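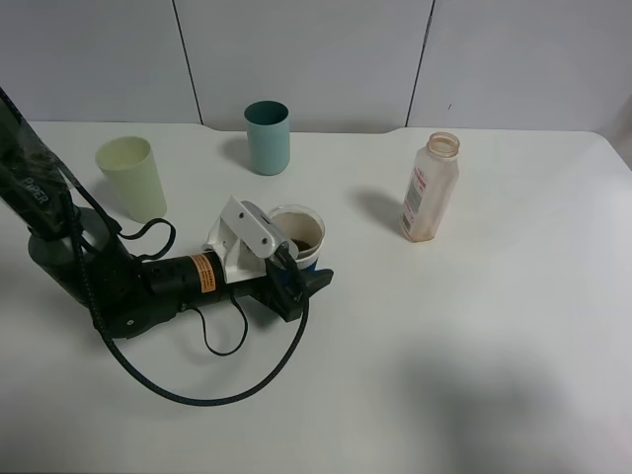 4. Descaling and cleaning

The Stenness coffee maker counts brewing cycles and lights the DESCALE lamp when it is due. In hard water areas the lamp may come on every month. Do not ignore it for more than 15 cycles, as the pump will then lock until descaling is done.

You need:
One sachet of Pretedier descaling powder
1 quart of cold water
An empty container that holds at least 1 quart

CAUTION: Do not use vinegar. It damages the seals in the water line and this is not covered by the warranty.

4.1 Descaling

1. Switch the machine off and let it cool for 15 minutes.
2. Take out the water filter, if one is fitted, and set it aside in a glass of clean water.
3. Dissolve the powder in the water and pour it into the tank.
4. Put the container under the spout.
5. Hold the CUP and STEAM buttons together for four seconds. The lamp flashes slowly.
6. Press CUP. The machine pumps the solution through in short bursts with pauses between them. Leave the tank in place until the lamp flashes quickly.
7. Empty the container. Rinse the tank, fill it with fresh water to the MAX line and press CUP again.
8. When the lamp goes out, refit the filter.

Note: If the power fails partway through, the machine goes back to step 6 when it is switched on. Top up the tank with plain water before you continue.

CAUTION: Liquid from the spout is hot during steps 6 and 7. Keep hands clear.

4.2 Drip tray and grounds drawer

Empty both every day. The red float rises through the grille when the tray is full. Wash by hand in warm water with a little dish soap. The grille may go in the dishwasher, but the drawer may not.

4.3 Brew group

Rinse once a week under the tap, without soap. Pull the lever toward you, lift the group out and shake off the water. Let it air dry before putting it back. If the lever feels stiff, apply a thin film of food-safe silicone grease to the two side rails.

Replacement seals are sold as kit Tinport 4. See section 7 for part numbers.

Text revised June 18, 2022, M. Hájek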